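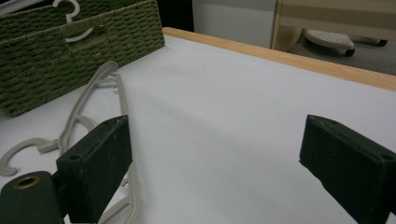
Inventory of the Skultetti Estate, Item 40

The appraiser's instructions were to list the contents of the back room on Tuesday and to leave before dark. Prostura paid 90 dollars per room, hallway excluded.

Items 1 through 39 had taken the morning. Item 40 was entered as follows: one basket, woven, olive green, rectangular. One hanger, white, plastic, at the basket. One hanger, light gray, plastic, flat on the table in front of it. Table white, edged in light wood. Condition of basket: good. Value: none assigned.

The form had a box for "Associated garments." The appraiser opened the closet to complete it. The rod was bare. The dresser held paper liners and a receipt from Azevedo Dry Cleaning for one coat, wool, navy, ready after four. The receipt was for November. It did not give the year.

Procedure in such cases is to call. The appraiser called. The clerk at Azevedo asked for the ticket number, which was 300, and put the phone down on something hard. A conveyor ran for a while and stopped.

"It's here," the clerk said. "There's a storage charge."

"How much?"

"It stopped adding up at 2000. The system doesn't go higher."

The appraiser wrote this in the margin. Prostura's rules covered debts, and separately they covered coats, but the two sections used different forms. Avura, the firm handling the sale of the house, did not answer its line.

At twenty past three the appraiser signed the sheet, locked the front door and drove to Azevedo. The coat was carried out in a clear bag. It was heavier than a coat of that size should be, and the left pocket had been sewn shut by hand. The clerk had no instructions regarding the pocket. The appraiser paid the charge with a personal check and asked for a receipt.

The coat had come on a wire hanger. The clerk wanted it back.

The appraiser returned to the house, let the coat lie over one arm, and picked the gray hanger up off the table. It fit the shoulders exactly. Under "Associated garments" the entry was changed from zero to one.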